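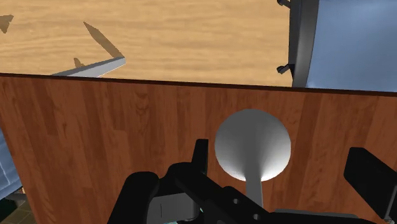

Drawer task, sim kitchen, wrist view. White knob between the bracket and the finger pad, before close.

Tuesday, March 11, 2025

Rules for the knob and handle tasks, second pass. The first pass was a list of complaints from the July runs and did not hold up as a rule set. This one is meant to be used as is by whoever runs the next batch on the Dimport scenes.

Start condition. An approach counts as complete when the stem is between the fingers and nothing is touching. Contact before the close command is logged as early contact, even if the drawer opens afterward. We had been letting these through when the final drawer position was good. The contact log and the success flag are separate fields and stay separate.

Close. Grip on the stem, under the cap. A grip on the cap alone is marked "cap" in the grip field. Cap grips pull fine in sim at the current friction setting and I do not trust them. The cap is domed, and with the Rizzi fingers the pads meet it on a curve. Lower the friction one step and rerun any cap grip before it is kept. If it slips at the lower setting, it goes in the rejected folder with the friction value in the file name.

Pull. Straight out along the drawer axis, no wrist rotation in the first part of travel. Force limit stays on for all runs, including debugging runs. Last week I found two configs with the limit commented out and no note. Both were mine. Limit restored, config hashes updated, the runs made with them pulled from the set.

Clearance. The finger plates are wider than the collision mesh we were using for them. The mesh came over with the Brolis import and was simplified too far – the outer edge of the bracket was missing altogether. Replaced with the full hull. Planning is slower. Keep the full hull for anything that gets reported, and use the simplified one only for checking that a script runs.

Replayed the old accepted approaches against the full hull, 73 in total. Six of them now intersect the front panel. All six carried a success flag. They keep the flag in the old table, with a column added for the hull version, and they do not carry over to the new table. No editing of old results in place.

Wrist view. Before a run is accepted, look at the wrist image at the stop before close and confirm three things by eye: stem visible between the fingers or running down into the gap, cap not overlapped by a pad, panel edge visible somewhere. The third is for orientation. Without the panel edge I have twice mistaken a rolled wrist for a tilted scene. In the view at the top the dark rim slopes down to the right, which is enough to read the panel against the lighter surface behind it.

Lighting. Leave the overhead light at the scene default for accepted runs. The shadows on the counter surface are hard-edged at this setting and the detector picks up shadow corners as geometry now and then. That is a detector problem. Softening the light to make it go away hides it, and the Vuvier bench has hard light too. If a detection lands on a shadow, log it as a false detection and let the planner deal with it or fail.

Naming. Scene, task, hull version, friction value, seed, in that order, underscores between. No "final", no "new", no initials. Anything not in this form gets skipped by the table script without a warning. I should add the warning.

Stopping a run. Any operator may stop any run. Stopped runs are kept and labeled "stopped", with the reason in plain words. Do not relabel as "failed". The failure rate gets read by people outside the group and the two mean different things.

Transfer. Nothing goes from sim to the Vuvier arm until it has passed with the full hull, the force limit on, and the lower friction value. First hardware run at reduced speed with one person at the stop button and hands off the keyboard. Same rule for a script that ran last month and has "only" had a path changed – the path change in July put the arm into the bench rail.

Open:
– friction step size is a guess, need a measured value for the pads on the knob material
– no rule yet for the case where the stem is between the fingers but off center. Currently accepted. Off-center closes drag the knob sideways and the drawer model has no side play, so the load reads high
– check whether the Rizzi pad angle in the model matches the drawing
– table script warning, see above
– rerun the six with the new planner settings, same seeds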